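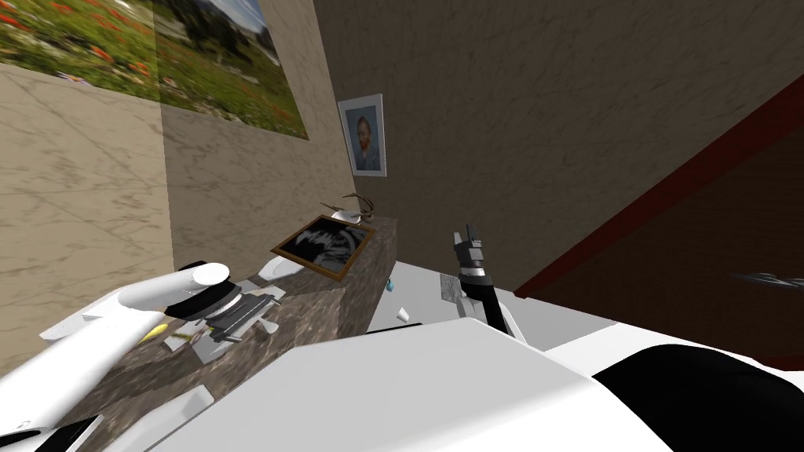

The simulated living room, seen from the robot's side of the counter, with both arms up and the left gripper over the scattered papers.

How to Run a Simulated Robot Demo at Your Open Day

We put on our first simulation table at the Lundent open day in January, and I've been itching to write it up ever since. It was so much fun! People of every age sat down, grabbed the controls and tried to tidy a room that doesn't exist. If your club, school or lab has an open day coming and you want visitors to drive something, this is a great way to do it, and you can set it all up in an evening once you've practiced.

These are the steps we follow now, after running the table at Lundent and again at Brunton on a Saturday with a much bigger crowd.

What you need

A computer with a decent graphics card. Ours is a desktop that gets hauled around in a milk crate with a towel over it.
Two screens, one for the driver and one facing the crowd.
Two hand controllers, one for each arm.
A simulator that can load a furnished room and a two-armed robot. We use Prornovura, but the steps carry over to most others.
A long extension cord, tape for the cables, and chairs. More chairs than you think.

Step 1. Pick a room with stuff in it

Our first instinct was a bare table with a few cubes. It's the easy choice and the physics behaves nicely, but visitors drift off. Load a room that looks like someone lives there. The one we use has a big meadow painting with red poppies on a marble-look wall, a small portrait, a long brown and gray marble counter and a little antler ornament that every kid wants to pick up first. (Let them try. Thin branching things are hard, and they learn a lot about gripper angles in one minute.)

Look for a counter or tabletop the arms can reach without the base having to move. Driving the base and two arms together is too much for a first try.

Step 2. Lay out the counter

Put down a mix of easy and hard things. In our layout there's a white bowl or dish, a small yellow object, some pale papers and a framed black-and-white picture that ends up at a tilt on the countertop. The bowl is the beginner's target. The frame is for people who come back for a second go – it's flat, it's wide and it slides.

Save the layout as a file the moment you like it. Then save a second copy under another name. At Brunton one of us overwrote the only good layout with a version where everything had been swept off the counter, and we rebuilt it from memory with people waiting.

Step 3. Set the camera

Start with a view from the robot itself, looking out over its own body toward the counter. Drivers pick it up faster than a view from the ceiling, as left is left and right is right. You'll lose some of the room on the sides and the angle can feel a bit tipsy, but both grippers stay in sight and that's what the driver needs.

For the crowd screen you can mirror the same view or set up a second camera off to one side. We've done both. Mirroring is lighter on the computer, and the crowd likes seeing exactly what the driver sees, so they can shout advice.

Step 4. Check the physics before the doors open

Run the room for a few minutes with no driver and watch. Things creep. Small objects settle into each other and pop loose, or hang in the air where they shouldn't. If something jitters, lift it a hair above the surface in the editor and let it drop again. If it still jitters, swap it out.

Then take each arm through its full reach, slowly. You want to find the spots where an elbow bumps the counter before a visitor does.

Step 5. Set up the reset

Do this one even if you skip everything else. Bind a single key to reload the layout and put the arms back in their starting pose. Things will end up on the floor. Cups tip over, little bottles roll away to the end of the counter, and the arms can't get down there from where the robot stands. With a reset key, the next person is driving in seconds.

Tape a bright sticker on the key. Keep the rest of the keyboard out of reach, too, or a helpful visitor will find the menu.

Step 6. Give each driver one job

"Have a play" doesn't work well as an opener. People freeze up. We say: "Move the bowl to the other end of the counter." Then, if that goes well: "Now pick up one piece of paper." The paper gets a groan from the crowd every single time, and I love it.

Start new drivers on one arm and leave the other parked with its gripper up and clear of the counter. Give them the second arm when they ask for it. They always ask.

We allow two tries each and then hand over. At Lundent we had no limit and the line got silly.

Step 7. Talk while they drive

Have one person at the controls with the visitor and one talking to the crowd. The questions are terrific. Why practice in a simulation? (You can drop the same bowl 300 times and never sweep up.) Does it work the same on a real robot? (Partly – contact and friction are the tricky bits, so we tell them straight that a grasp that holds on screen may slip on a bench.) Can it do my room? This last one usually comes from a parent, with a look at a child.

Don't rush to explain joint angles. Let them miss a grab or two, then show how turning the wrist before reaching makes it easier. You can see their shoulders drop when they get it.

Step 8. Log the tries if you can

Our simulator writes out each attempt, and we switched logging on at Brunton. We came home with 2,618 short clips of arm motion, counting every test run and every accidental button press. A lot of it is wild flailing. Some of it is lovely, and we've been sorting through it on club nights. If you keep logs, put up a sign that says so, and record the arm motion only.

Quick fixes

The gripper closes but the object squirts out: slow down the closing speed and raise the friction a little.
Both screens stutter: turn off shadows first, then mirror the view.
The driver's arm is tired: lower the chair, or rest the elbows on the table.
A controller stops tracking: check the window behind you. Low sun got us at Brunton, and a coat over the blind fixed it.

Packing up takes us 7 minutes with everyone helping. Next stop is Petley, and we're building a kitchen for that one, with drawers. If you've got a good drawer handle model that a gripper can hold on to, please send it our way!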